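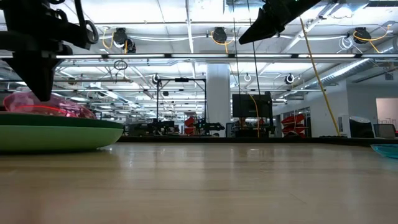

Left arm over the green bowl, other one waiting its turn.

svenja_s
OK so this is where our club project is at. We have two arms, one table, and the task is get the crumpled pink plastic out of the bowl and hand it across to the second arm. We've run it 128 times since September and I'm logging every try. The grab itself is getting decent! The handoff is a mess. The left gripper comes away with a corner of the stuff and the rest just hangs there, and then the right one closes on air. Anybody here done two-arm handoffs with something floppy?

jaehoon_c
We did one last year at Clevham, with dish towels. My advice is stop trying to hand it over in the air. Put it down flat, let the second arm pick it up off the table. Takes longer but we went from failing most runs to failing a few.

barros_bot
Disagree with jaehoon, sorry. If the rules say handoff then setting it down is a drop. Our judges at the Gerberg meet counted it that way and we lost a whole round over it. Check your sheet first.

jaehoon_c
Huh, ours said "transfer" and left it at that. Svenja, what does yours say?

svenja_s
"Passed from one arm to the other." Which could go either way?? I'll ask Mi-kyung Cho, she's running our bracket.

lina_aj
Can I ask about the plastic. See-through stuff was awful for us, the depth camera kept looking right through it and telling the arm the bottom of the bowl was the top of the pile. We swapped in a solid colored bag for practice and got 5 clean grabs in a row the same afternoon.

svenja_s
Oh that would explain so much. Some of my bad runs have the finger going way too deep, I figured it was my calibration (it may still be my calibration).

barros_bot
Practice with what you'll compete with. A solid bag will give you nice numbers and then you're sunk on the day.

lina_aj
I mean for finding the bug, not forever -- run 20 with each and compare.

svenja_s
Doing that tonight. Also going to slow the left arm way down on the lift. I want 200 tries logged before we go to Skastthorpe, so there's room to waste a few. Will post the log when it's readable, right now half the notes column just says "nope".

jaehoon_c
Put the lift speed in its own column. We didn't and I still regret it.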